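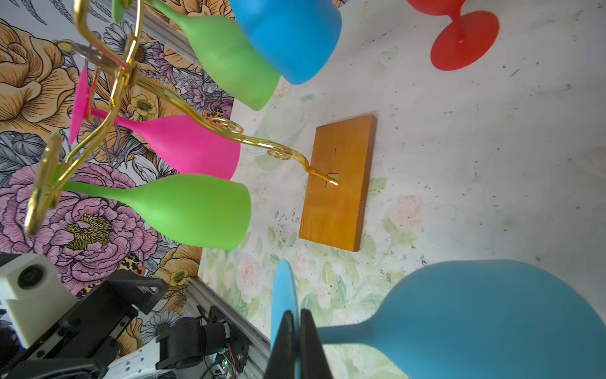

Rotweinflecken auf der Tischdecke: Was hilft und was nur Salz kostet

Von Leonora Talavera

Meine Familie stammt aus Milberg, wo man Gäste daran misst, wie spät sie den ersten Fleck machen. Ich besitze neun Tischdecken und habe jede mindestens einmal für verloren erklärt. Die folgende Anleitung ist das Ergebnis. Sie gilt für Baumwolle und Leinen. Wer Seide auf den Esstisch legt, hat andere Probleme und vermutlich auch eine Reinigung, die ihn mit Vornamen begrüßt.

Was Sie brauchen

Ein paar saubere weiße Tücher (keine bunten Servietten, die färben gern mit)
Mineralwasser mit Kohlensäure, Leitungswasser tut es auch
Gallseife
Sauerstoffbleiche in Pulverform, nur für Weißes und Farbechtes
Eine Schüssel
Einen Gast, der sich nicht fortwährend entschuldigt

Schritt 1: Tupfen

Sofort ein trockenes Tuch auflegen und drücken, von außen nach innen. Reiben ist der Reflex, und zwar der falsche: Der Wein zieht tiefer in die Faser, und aus einem Fleck in Münzgröße wird eine Landkarte. Unter die Decke gehört ein zweites Tuch, sonst bekommt die Tischplatte ihren Anteil.

Schritt 2: Verdünnen

Etwas Wasser auf die Stelle geben und weitertupfen, bis das Tuch kaum noch Farbe annimmt. Das dauert länger, als die Tischgesellschaft zusehen mag. Räumen Sie ruhig den halben Tisch ab. Gläser, die niemand mehr braucht, kommen aus der Gefahrenzone, am besten kopfüber an einen Ständer.
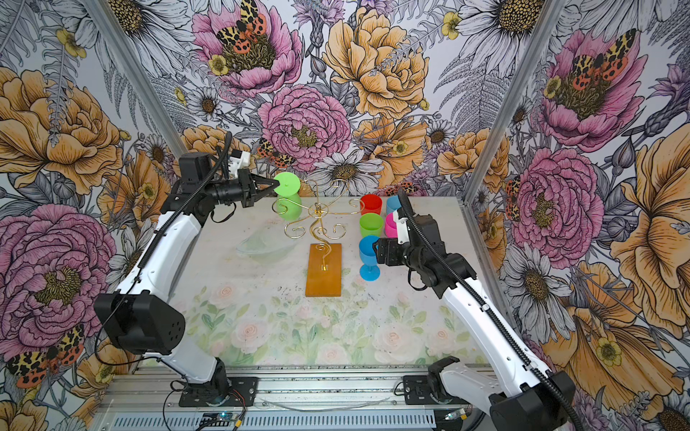 Schritt 3: Die Sache mit dem Salz

Irgendjemand wird jetzt Salz holen. Lassen Sie ihn. Salz saugt etwas Flüssigkeit auf und beschäftigt die Hände, mehr darf man ihm nicht zutrauen. Spätestens nach ein paar Minuten abbürsten, grobe Körner scheuern im Gewebe. Weißwein zum Nachgießen hat denselben Effekt wie Wasser und schmeckt danach keinem mehr.

Schritt 4: Gallseife

Wenn die Gäste fort sind, die Stelle mit kaltem Wasser durchspülen, mit Gallseife einreiben und 2 Stunden liegen lassen. Danach gründlich ausspülen. Bei farbigen Decken vorher an einem Saum testen, auch wenn es spät ist.

Schritt 5: Einweichen

Bleibt ein grauvioletter Schatten, kommt die Decke über Nacht in eine Schüssel mit Sauerstoffbleiche, dosiert nach Packung. Mehr Pulver macht die Decke nicht sauberer, nur die Packung leerer. Das Wasser darf so warm sein, wie das Pflegeetikett erlaubt.

Schritt 6: Waschen und Geduld haben

Normal waschen, dann bei Tageslicht nachsehen. Erst wenn wirklich nichts mehr zu sehen ist, darf die Decke in den Trockner oder unter das Bügeleisen. Hitze fixiert Reste zuverlässig. Meine Leinendecke vom letzten Mai trägt einen solchen Rest. Seither steht dort der Brotkorb.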